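Minutes, Marciniak Miniatures Club, rules and releases meeting, 3 September 2008

Quorum present. Minutes of the previous meeting taken as read, with one correction: the scale given for the Dromby river set should be 28mm, not 25mm.

## 1. New releases

The Dromby autumn list was reviewed. It consists of a ferry, two jetties and a pack of river traders. The ferry deck takes 8 figures on standard round bases, or fewer if the cargo pieces are glued down. The sample casting had a mold line across the rudder and a small void under the bow. Both can be corrected with a file and putty. The jetties are resin and need washing before primer.

Zedetti has changed its metal. The new alloy is harder and holds detail better on faces and hands, but thin parts such as spears no longer bend back without cracking. Members converting these figures should replace spears with wire.

Agreed: one ferry and both jetties to be bought for the club terrain stock. River traders deferred to November.

## 2. Padik skirmish rules, second draft

Discussion was limited to activation and morale.

Activation. The draft has each side draw a card per model. With more than 8 models a side the turn runs long and players at the far end of the table wait too much. Two alternatives were tabled:

- draw by group, with groups fixed at deployment
- draw by model, but allow a leader to bring along any model within his command distance

The second was preferred. Command distance to be tested at six inches and at nine.

Morale. The test is currently taken on the first casualty and every casualty after. The meeting considered this too frequent for small warbands. Proposed wording: "Test at the end of any turn in which a model was lost." Accepted for trial.

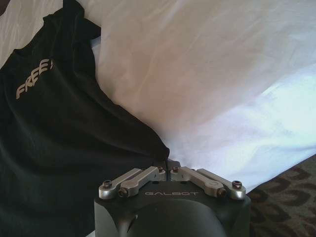
*Marciniak*

Line of sight over the ferry rail was raised. The draft treats the rail as a low wall, giving cover only to models in contact with it. No change. Models standing on cargo do not count as in contact.

## 3. Terrain

The river boards have warped at two corners. Cause is the thick coat of varnish applied to one side only. The undersides are to be sealed with the same product and the boards stored flat under weight. If there is no improvement by the November meeting they will be rebuilt on thicker board.

Base texture for the new pieces to match the existing mix: fine sand, dark brown undercoat, two drybrushes. No static grass within an inch of the water line.

## 4. Points limit

The limit for the winter campaign was set at 970 points per side. Up to 20 points may be carried over between games. Unspent points above that are lost. Ferries are neutral and cost nothing.

## 5. Any other business

Dice that land on terrain are re-rolled unless flat. This was already the practice and is now written into the house rules.

Request to permit unpainted models in campaign games: not carried. Undercoated models remain acceptable in test games.

Actions carried forward: revised activation text, rail templates, sealing of boards.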